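Sorting a mixed socket set into trays

A set that has been tipped out of its rail takes longer to sort by reading each size stamp than by sorting on shape first. The method below is the one used in the Umley workshop, written up by Nisreen Masri.

Step 1. Clear a flat, dark surface. Chrome shows up well against dark grey, and small sockets are easier to find. Place a shallow tray within reach of both sides of the work area.
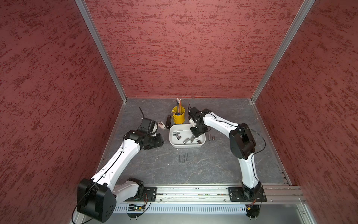 Step 2. Lay every socket on its side. Standing sockets get knocked over and roll.

Step 3. Separate by length. Short sockets go in one group, deep sockets in another. Keep the slender deep sockets apart from the wider ones — they usually belong to a smaller drive size.

Step 4. Check the opening. Six-point and twelve-point sockets of the same size are not interchangeable on worn fasteners, so do not mix them in one row.

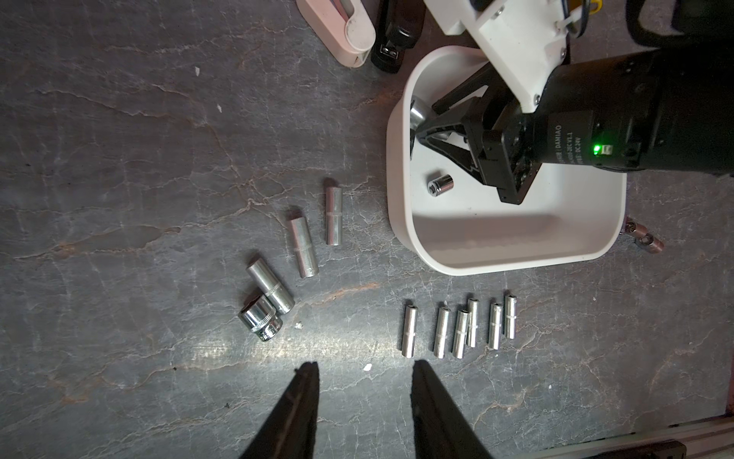 Step 5. Arrange each group by size, smallest first, with the openings facing the same way. Read the stamp only now. If it is worn, try the socket on a bolt of known size.

Step 6. Move one group at a time into the tray, starting with the smallest. Wipe the knurled band with a dry cloth if it feels oily.

Step 7. Compare with the list in the lid of the case and note any missing sizes. Maya Rizk orders replacements on Friday.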